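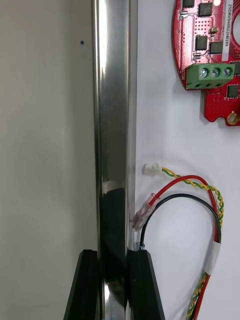

Tistelthorpe bench program
Progress report to Stovberg, period ending March
Prepared by Soo-ah Cha

Status against plan

The plan for this period had three parts: sort the stock of circuit boards in the Ham store, write a handling sheet for them, and get the Stoser wiring list into a state where someone new could work from it. The sorting is done. The handling sheet exists and I have doubts about it. The wiring list is behind.

We logged 278 boards. Each one now has a line in the register with its shelf, its outline type and a note on its connectors. I would ask Stovberg to be careful with that number. It tells you how many boards we own and where they are. It says very little about how many are worth keeping, and I have already seen it quoted in an internal summary as "boards recovered," a phrase I didn't use and would like taken out.

Of those, 32 have been through the full bench check. The original proposal assumed we would be well past that by now. I thought the assumption was optimistic when I signed off on it and should have said so more loudly. A full check takes 30 minutes when the wiring list is right and most of a morning when it is wrong.

Inspection records

The weakest part of the stock is its paperwork. We inherited boards with no test sheets, and the working theory in the proposal was that markings on the boards themselves would fill the gap. I never found this convincing and I find it less so now. Take the red board with the white plastic wire connectors: it has a box printed on it for a label, and what you can read there is QC STICKER, the printed words. A space for a label is no record of a check. We have stopped using board markings as evidence of inspection and go by our own bench notes only. This will make the next set of figures look worse than the last.

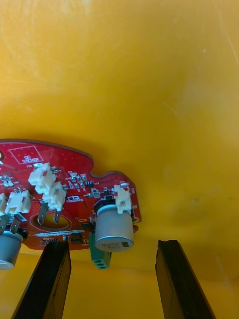 Handling sheet

Version one is two pages and covers picking up, setting down and storage. The advice on holding boards by the edge is fine for plain rectangles. It is no help with a rounded outline, a notch in the upper edge and a large oval hole through the board, and it leaves out the spade terminals entirely. Version two will be organized by outline type. I would sooner issue it late than send people back to a sheet they have learned to ignore.

Wiring list

Five sections were due and two are finished. The rest are held up by disagreements over connector names - the register uses one scheme, the older Stoser drawings use another, and both have been copied into the draft. I have asked for one scheme throughout and expect complaints whichever we pick.

I was also asked whether photographs could stand in for the missing sections. They help with finding a part. They don't tell you where a wire goes once it is inside a bundle, so my answer is no.

Spending

Within budget. The underspend is on connectors we haven't ordered, and it should not be read as a saving.

Requests

1. Move the wiring list deadline to the end of the next period.
2. Drop "boards logged" as a headline measure and report full bench checks in its place.
3. Hold the second order of storage trays until version two of the handling sheet is agreed on. The outline types may change the tray sizes.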